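Dillberg dumplings win over Gurnton

What a weekend for anyone who loves a good dumpling! The Gurnton Food Fair threw open its gates on Saturday and the queue for Kazimiera Baran's potato and cheese pierogi stretched right past the bandstand by lunchtime. She and her team from Dillberg had made 1000 of them the night before, fried in butter with plenty of soft onion, and every last one had gone by mid-afternoon.

Just across the path, Sherif Ait Ali was dishing up a gorgeous chickpea stew with preserved lemon and warm flatbread (get there early next time, the bread runs out first). He took home the Tsikata Cup for best hot dish, with Baran a very close second.

The fair sold 2208 tickets over the two days, its best yet, and there were 9 new stalls to try. If you missed out, both cooks will be at the Grinthorpe street market in August, and Baran is promising a sweet version with plums and cinnamon. We can't wait!

Posted 1/7/24 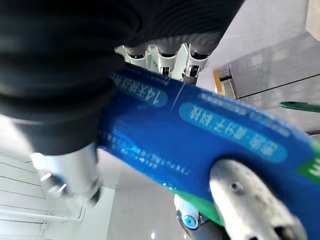
A blue box with Chinese lettering in white.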